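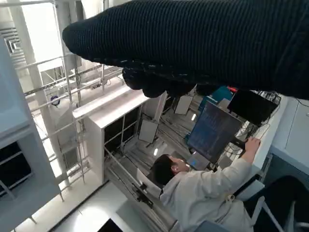

Marlene said it was the worst ending she had ever sat through, and she had sat through all of them, every Zonden film since she was nine, twice in the case of the third, which nobody should.

"Five films," she said. "Five. And it was a dream?"

"Not a dream. A simulation."

"Same thing with a bigger budget."

Rain on the cinema steps. People coming out behind them in the cloaks, the cheap ones from the foyer and the proper ones sewn at home, and not much talking. One man sat down by the bins with his helmet in his lap. Jussara stepped round him and said sorry.

She had liked it. That was the trouble. She had liked it quite a lot and there were nineteen stops on the night bus to get through without saying so.

"And Grisby," said Marlene. "What was that. What was that, with Grisby."

"He went back for the child."

"He sold the child! Film two! He sold the child for a ship!"

"Well, that's why he went back."

Marlene stopped walking. Umbrella half up. She had a way of looking at you, Marlene, like a teacher who has found the note.

"You liked it," she said.

"I didn't say that."

"You liked it. Oh my god. Jussara."

Bus came. They got on it.

Top deck, front seats, windows steamed. Marlene already on her phone, thumbs going. She wrote reviews. Not for money, for the board, the old board, green text on grey, where she had been posting since before there were prequels to be angry about. She had 1,000 posts on the Umon subject alone. Umon being the planet. Umon being the planet that in tonight's film had turned out never to have been there, just numbers in a box, and her thousand posts with it, the tides and the two kinds of salt and the long argument over whether the bells were rung by hand.

Jussara had forgotten the bells. She thought of it now and went a bit cold.

"What are you putting?"

"Title so far. The title is Shame."

"Just Shame?"

"Shame, full stop."

Past the hospital. Past the carpet place. A boy across the aisle was explaining it all to his dad, the box, the numbers, how Lins had known since the start, and the dad was nodding with his eyes shut.

"Lins did know, though," Jussara said. "If you think about it. She never drinks anything. In any of them. There's cups all over the place and she never once drinks."

Thumbs stopped.

"She drinks in the first one. At the wedding."

"She lifts it up. Then it cuts to the band."

Silence. The bus did the roundabout.

"That's a coincidence," said Marlene.

"Maybe."

"They didn't plan that. They don't plan anything, they had three different writers and one of them did adverts. They made it up as they went and they ran out of road and somebody said, oh, box."

"Probably, yes."

"Don't agree with me in that voice."

So she didn't say anything. Wiped a hole in the window and looked through it. Wet shops. She was thinking of the bit near the end, Grisby on the stairs with the lights going out one landing at a time, and him not running. He'd run in every film. It was practically all he did, he ran and he lied, and there he was walking up with his hand on the rail like a man going to see who's at the door. She'd cried at that. Quietly, down the side of her nose, the left, away from Marlene.

"They could of just let him die in the fourth one," said Marlene, to the phone. "That was a good death. That was a proper death with music. I wore black to school."

"I remember."

"You wore it too."

"You made me."

"You looked nice in it."

Twenty-six they'd both be this year, Marlene in November, her after. Seventeen years of it then. The lunchbox. The sticker book with the gap where Zonden's own card should have been, and Marlene's brother swapping a bike light for it, and then it was only Lins again, they had so many Linses. The summer they wrote the letter. Four sides, both sides, to the studio, with suggestions. They had waited for that reply every morning till it was time for school again. Nothing. Not even a photo.

"Read me it," Jussara said.

"It isn't finished."

"Read me what there is."

Marlene cleared her throat. She always did the voice, a sort of newsreader.

"Shame. I have given this story most of my life and tonight it told me I had imagined it. I want to know who they think was doing the imagining. I want to know who they think was keeping Umon going, in the years between, when there wasn't a film and there wasnt going to be one. It wasn't them. They'd gone home." She scrolled. "Then there's a load about the lighting."

"That's good," said Jussara. Meant it.

"It's too long. There's a limit now, 2,000 letters with the spaces, they brought it in because of me."

"Cut the lighting."

"The lighting was a disgrace."

"I know, but."

The boy and his dad got off. The boy had left his sword, plastic, one of the ones that hum, and Marlene was up and down the stairs with it before the doors shut, shouting, and Jussara watched through the hole in the steam as she pushed it at the boy and the boy said something and she said something back, quite a long thing, bent down, hands going. The driver beeped. She came up again out of breath with her fringe stuck flat.

"What did he say?"

"Said it was the best one."

"What did you say?"

"I said had he noticed about the cups."

She sat down. Picked up the phone, looked at it, put it in her pocket with the review still open, you could see it glowing through the lining.

"She definitely drinks at the wedding," she said.

"We could check."

"It's gone midnight."

"I've got the disc. I've got toast."

Marlene pulled her hood up, down again. Two more stops to hers, five to Jussara's. Hers came, the chip shop, the shut bank, the doors hissing open downstairs and the cold coming up. She stayed where she was, arms folded, looking straight ahead.

"If she drinks," she said, "I'm putting you in the review. By name."

"Fine."

"Full name. Jussara Vieira, who was wrong."

"And if she doesn't?"

The doors shut. Marlene leaned over and rubbed the hole in the window bigger with her sleeve.

"Then I'll need to start again from the first one," she said. "Have you got butter, or is it that other stuff?"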